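Steamer Cell FAQ — Setup, Cleaning, Fixes
Canville bench, two-arm cell. Last touched in August.

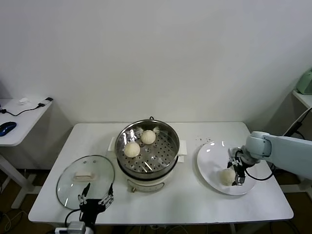

Steamer cell with lid off to the left, plate on the right, right gripper over a bun.

Read this before you ask in the channel. Most of it has been asked already.

Where does everything go?
Steamer center. Lid flat on the left, plate right. Left arm gets the lid, right arm gets the buns. Don't swap sides, the saved positions won't match and you'll be re-teaching all morning.

Does the steamer have to be turned a certain way?
Yes. Knob faces front, side handles point left and right, tray loop at the back. If the loop ends up on the side the right gripper can clip it coming in.

Which way should the lid handle point?
Match the reference photo in the Brekgate folder. The left gripper can take it a few degrees off. More than that and one finger rides up on the handle and the lid slides.

Do we run it hot?
Not for setup. Cold steamer, unplugged, for all teaching and all gripper work. Hot runs only after you have two clean cold cycles in a row.

How do I home the arms?
1. Clear the lid and plate off the table.
2. Power on left arm, wait for the tone.
3. Power on right arm.
4. Home left, then right. Never both at once, they can meet over the pot.
5. Put lid and plate back.

Right gripper squashes the buns. What now?
Check the close value. Should be 78. Somebody sets it to 159 for the hard test parts and forgets to put it back. If it's at 78 and still squashing, re-zero the fingers — open all the way, hold, save.

It drops them instead.
Usually dirty fingers. Starch builds up on the inside faces and goes slick. Damp cloth, then dry cloth. No solvent, this touches food props. Still dropping after that, look at the linkage for play. Wiggle the finger by hand with power off. Any click at all, swap it.

Bun sticks to the tray.
Not an arm problem. Wipe the tray, get the starch out of the holes with the soft brush, try again. Don't raise the lift speed to tear it loose. We tried, it leaves the bottom behind.

How often do I clean?
Fingers: every session. Tray and plate: every session. Tabletop crumbs: before you home, they get into the joints of the grippers if you leave them. Wrist housings: once a week, dry cloth only.

What about the gripper cables?
Leave slack at the wrist. A loop, not a tight line. Then rotate the wrist by hand through its full travel and watch the cable. If it pulls at either end, give it more. If it can reach the plate, thats too much. Floor cables: know where they are before you walk in there, and don't roll a chair over them.

Error 179 on the left arm?
Joint over-torque. Nearly always the lid catching on something. E-stop, lift the lid out by hand, clear, re-home. If it comes back with no lid in the gripper, stop and log it under Drolstead. Do not keep clearing it.

Glass lid confuses the camera. Fix?
Glare. Kill the overhead light nearest the table and move the lid back to its mark. Recalibrating dosen't help, please stop recalibrating for this.

Can I swap in a different steamer?
If the tray rim is the same height, yes, redo the pick points only. Different height, redo everything including the lid. Figure half a day.

Where are spare fingers and linkages?
Shenoy drawer, bottom one. Take a pair, never a single — worn and new together won't close square. Write down what you took.

Shutdown order?
Grippers open, arms parked, right arm off, left arm off, steamer unplugged. Lid stays on the table overnight, not on the pot.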